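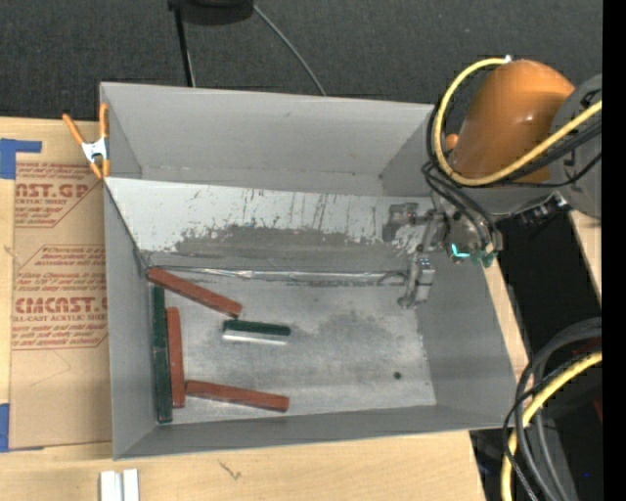 What do you hang a swing bed from? The joists in the porch ceiling, or better yet a beam bolted across several of them, with a rope or a chain at each of the four corners.

I have been saying that out loud all day like it's a poem. August, nine at night, mosquitoes out in force, and I am writing this lying down on a bed that is hanging from my own porch. It moves! Very slowly, head to foot, with a tiny creak on the way back that I hope never goes away.

Okay, backing up. The beadboard came down last night so we could look at the joists, and they were in great shape. Old, dark, a wasp nest or two, hard as anything. My husband poked every one of them with a screwdriver and looked almost let down. He had a whole speech ready about rot. They run front to back, so the beam had to go crosswise, and for the beam we had the big fir timber from the Gernivow salvage yard that has been lying along the side of the house since spring with a tarp on it. I've stubbed my toe on that thing more times than I want to put in writing. Tonight I forgive it.

Getting it up there was the worst part. Two stepladders, my brother-in-law, a car jack on top of a stack of cinder blocks (my idea, and I'm proud of it), and a lot of people saying "hold on, hold on" when no one was letting go. Once the first bolt caught we all started laughing and couldn't stop, so it was lucky there was a bolt.

The eye bolts are from Demchenko's, the hardware store out past the feed mill, and each one is rated for 800 pounds. The bed frame with the mattress comes to about 300 by our bathroom scale, which we did one end at a time and added up, and then there's us, and the dog, and whatever kids come over. I wanted the bigger bolts still. My husband said we weren't hanging a truck. We got the ones he picked and I've been up on the ladder to look at them four times since supper.

Rope or chain was the other argument, and I won that one. Rope! Thick tan rope that looks like it came off a boat. It stretches, so the whole bed started out level and by mid-afternoon was tipped toward the steps enough that a peach rolled off it. We untied the low side, took up the slack and tied it again. I expect we'll be doing that all week. The knots I learned at the kitchen table with a bathrobe belt and I can now tie them without looking, and I did it for my sister over the phone, which she could not see and was nice about.

Total so far is $152 for the bolts, rope, sandpaper and a can of Prelex porch oil, not counting the timber, since I bought that with birthday money and birthday money is not real money. The swing beds in the window at that shop in Predeveck start at $1225 and don't come with the rope! I walked by just last month and sat on one and the tag swung around and hit me in the arm.

The oil was a bit of a mess. I put it on too thick along the headboard and it stayed tacky overnight, so there's a moth in it now, permanently I think. I wiped the rest down with an old T-shirt and it came out the color of strong tea. I love it so much. I keep running my hand under the side rail where nobody will ever look, where I sanded it anyway.

Still to do: put the beadboard back, cut it around the beam, paint it that pale blue. Find a sheet that fits. Something under the front legs of the rocker so it stops walking into the bed. And a lamp, because I can hardly see this page.

The dog has gotten on. He did not like it for the first minute and now he won't get off, and I have one leg hanging over the side pushing us both.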